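4.2 Portion size and the bowl effect

The claim that people eat less from smaller bowls has been repeated so often that few authors still check where it came from. Most citations lead back to Hviid, whose trial enrolled 27 adults at a single site and measured intake over 2 meals. Wundeck later reported the same direction of effect in a survey of 530 households, but bowl size there was self-reported, and so was the amount eaten. We do not think either result can carry the weight placed on it.

Our own records, 2,957 meals logged at the Pasar and Ritine canteens, show a difference between bowl types that is small and unstable. It shrinks when second helpings are included – a step the earlier studies skipped – and it vanishes among diners who served themselves. Tapley has argued that rim shape matters more than volume, as a shallow bowl looks full sooner. This may be so, though his data mix soups with dry foods and cannot separate the two. Until bowl depth is varied on its own, with the food held constant, we see little reason to advise canteens to replace their dishes. The shallow, round-rimmed type at issue is shown in Figure 2.

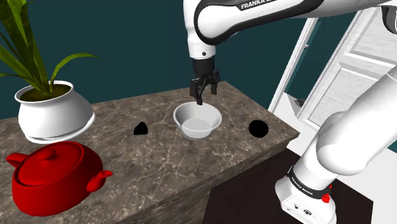 Figure 2. Plain white shallow bowl on a marble countertop (rendered).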